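Gendness Work Forum > Hospitality and Facilities > Break rooms and pantries

Thread: They put an arm on pantry reset. Who else has this?

duston_days
Joined May

I work pantry and break room service at the Duston office. 16 suites with a kitchenette in each, and 800 people in the building when it's full. Since the fall we've had a robot arm from Brullum in the test kitchen doing the tray and tea part of the reset. Management says no one loses hours. My shift did get moved from 6 am to 9 am, so I lost the early differential. I'd like to hear from anyone who has been through this and what your job looked like after.

kettle_ops

We had one for a year at a hotel. Hours stayed the same, tasks changed. I stopped doing the setup and started doing the fixing. Ask them in writing who handles it when the arm stops in the middle of a job, and whether that counts as your regular work or as something with a higher rate. At our place it was "other duties" until somebody filed.

marl77

I don't see the problem. Resetting tea boxes 16 times a day is the worst part of that job. Let it have them.

duston_days

It was also the part where I talked to people. Somebody would come in for coffee and tell me the chair was broken in suite nine or the milk was off. Now I get that as a ticket two days later, or I don't get it.

marl77

Fair, but that's a scheduling thing. They could put you on the floor at the same time as before and let the arm do its thing.

onishi_line

I train people on the Brullum cell at Onishi, so take this with that in mind. What the arm is good at depends on how the counter is laid out. If the trays and boxes go back to the same spots, it does fine. If people leave things wherever they like, somebody spends the morning putting the counter back so the arm can work on it. We logged 196 stops in the first month. 164 of them were cleared by the attendant on shift, with no technician. That is real labor and it should be in the job description.

kettle_ops

Same for us. The number management quoted was how many resets the arm finished. The stops were in a different report and I only saw it because I was the one clearing them.

duston_days

That matches. I have a sheet by the door where I write down each stop, and I was told last week I don't need to keep it. I'm going to keep it.

One more question for onishi_line. Do your people get a say in the layout? Ours came on a printed page from someone who has never stocked a pantry. The tea ended up in front and it's crowded.

onishi_line

They do now. Emiko Nakajima on our day crew redrew the whole counter and the stops went down. She asked for lead pay for it and got it after two meetings. Su-bin Moon wrote up the steps for a staff page and I'm pasting it below with her pictures, since the page sits behind a login.

Counter work, tray and tea area
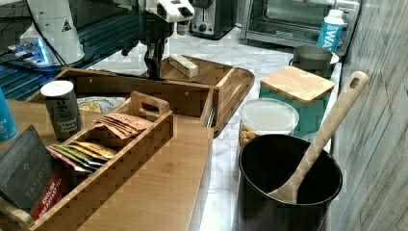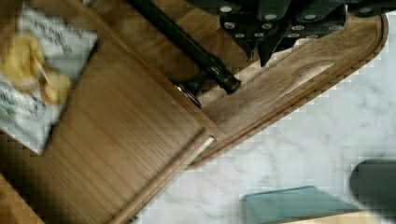

Su-bin Moon

The attendant owns the layout. If an item has no good place on the counter, tell the shift lead and move it – you don't need to wait for a ticket.

Keep room above the serving tray so the gripper can come down from overhead. Tea packets stand upright in the caddy. Tall things go to the back or the side.

When the arm stops, press hold, clear the item by hand, and write the time and the item on the stop sheet. Clearing a stop is paid work and goes on your time card under cell support.

End of paste.

marl77

OK, the time card line changes my mind some. I still wouldn't want the tea job back.

duston_days

Thanks, I'm printing that. I meet with my manager on January 8, 2024 and I'll ask for the same code on our cards, plus the early start back. I'll post what they say.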